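Delludville Community Board > City Hall > Climate pledge: what did we sign?

millrace_pat
Original poster
So the council voted in December to join the Irkunel Compact, which as far as I can tell is a list of 263 cities that have all agreed to be very worried in public. The press release has "urgent" in it five times. I went looking for a dollar figure and didn't find one. Does anybody know what we're committed to, in plain terms?

tworiversdad
A 36 percent cut in city emissions. The target is in the appendix, second page. Baseline year is "to be determined by each member," so take that for what it's worth.

millrace_pat
So we get to pick the year we measure from. Wonderful. I'd like to lose weight that way.

GraniteLou
You two would complain if they did nothing, too. Entwistle signed the same thing and they replaced the boilers in their city buildings. A pledge gives staff something to point at when budget season comes around. I've sat through those meetings and the projects with a signed paper behind them get funded first.

tworiversdad
Entwistle had the boiler money before they signed. It was in their bond. I'm not against boilers, I'm against giving a speech credit for them.

GraniteLou
Fair on the bond, I'd forgotten that. Still think it's better to be in than out.

hatchet_lane
What bugs me is the travel. We sent a delegation to the Irkunel meeting and the trip report is a page and a half, most of it about who else was in the room. Meanwhile the bus on my side of town stops running at 7 pm. If you want people out of their cars, start there.

kettleblack22
The bus is a county thing, the city can't extend it alone.

hatchet_lane
The city pays a share and appoints two seats on the transit board. They could ask. Have they asked?

kettleblack22
Don't know. I'll give you that one.

millrace_pat
I wrote to my council member with three questions: what's the baseline year, what will it cost, and who reports on it. Got back a thank you for my passion. Will try again.

GraniteLou
Ask the clerk's office. They have to answer a records request, and the members mostly forward these things to staff anyway. Ask for the Morkitz study while you're at it. That's the consultant's report on city buildings and it has real numbers in it. Roughly 22 buildings, with the gas and electric bills for each.

tworiversdad
Has anyone read it? I've heard it quoted both ways, once to say we're nearly there and once to say we're hopeless.

GraniteLou
I read the summary. The ice rink is the worst of them by a mile. The library is better than I expected.

hatchet_lane
Then fix the rink and skip the speech.

kettleblack22
You can do both, you know. The rink compressor is on the capital list, just not this year.

millrace_pat
"Just not this year" should go on the city seal. Records request is in, for the study and the trip report attachments. I'll post whatever comes back, even if it makes me look wrong.
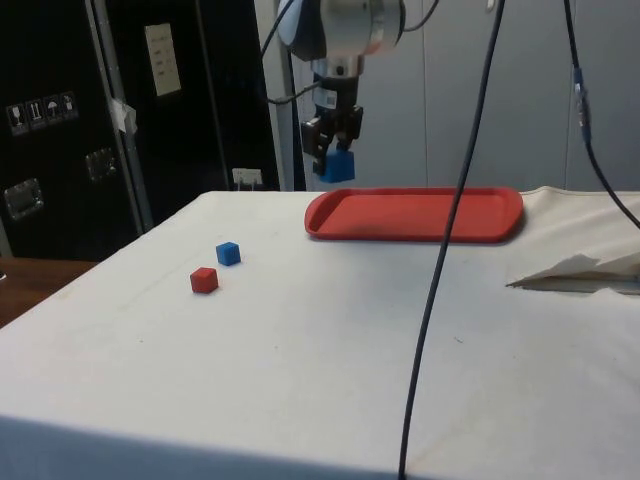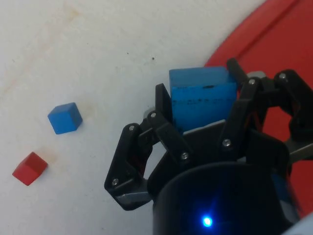
Blue block in the gripper, both pictures

tworiversdad
Thanks for doing the request. Can you put the appendix up too? The link on the city site goes to last year's budget.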